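From: Yatziri Ponce
To: Zurville Climate Readers list
Subject: Re: December book and the soup supper

Hi all,

Rhun wrote:

> I finished the Isari book last night. The chapters on household
> food waste were the strongest for me, and the ones on carbon
> markets lost me twice. Two questions before we meet. Are we
> discussing the whole thing or only up to page 200? And did
> anyone check the claim that a family can cut its food waste by
> almost 81 percent just by keeping a log? That seems high to me.
> I would also like us to talk about the chapter on talking to
> relatives, which I thought was too easy on the author's own side.
>
> Rhun Gwilliam

To take the questions in order. We agreed to read up to page 200 for this meeting and leave the rest for the next one. If you have already finished, please don't give away the Kamance chapter. Several of us are not there yet.

I looked up the note for the 81 percent claim. It is on page 23 of the notes section, and it rests on a single survey of 17 households who signed up on their own. They also reported their own numbers. I don't think the author is being dishonest, but she should have said so in the main text. People who volunteer to log their scraps were probably careful to begin with. I would treat the figure as a story about those families and leave it there.
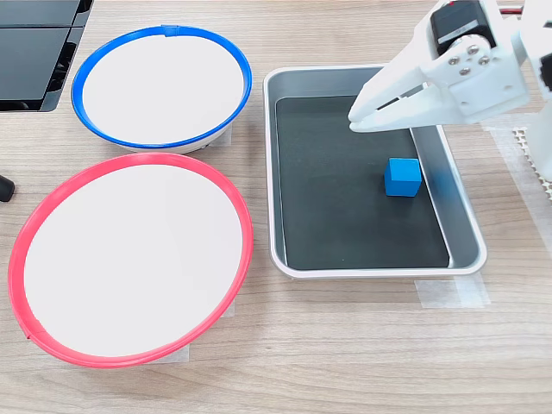
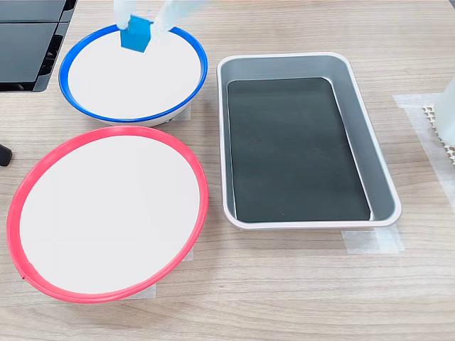 My own problem with the food chapters is that they talk about waste as if it were all decided at the store. In my house most of it happens at the table, when people take more than they want. The author gives one paragraph to serving sizes and then goes back to packaging. A shallow dish like the one with the blue rim holds less than a deep soup bowl, and I would have liked her to ask whether that changes what gets scraped into the trash. She has a whole section on shopping lists and nothing on dishes.

On the relatives chapter, I agree with Rhun in part. The long conversation with her uncle is well told, and she does let him make his case. But she picks the point where it stops, and she gets the final word. Pacheco's book, which we read last spring, handled the same kind of argument better by printing the other person's reply in full. If anyone still has a copy, please bring it so we can compare the two.

Practical matters. We start at 7 p.m., in the same room as before. The supper is soup and bread again. Bring your own bowl and spoon, and a container if you want to take leftovers home. Let me know by reply if you can't eat dairy.

I still need someone to lead the second half of the discussion. Rhun, would you take the relatives chapter?

Yatziri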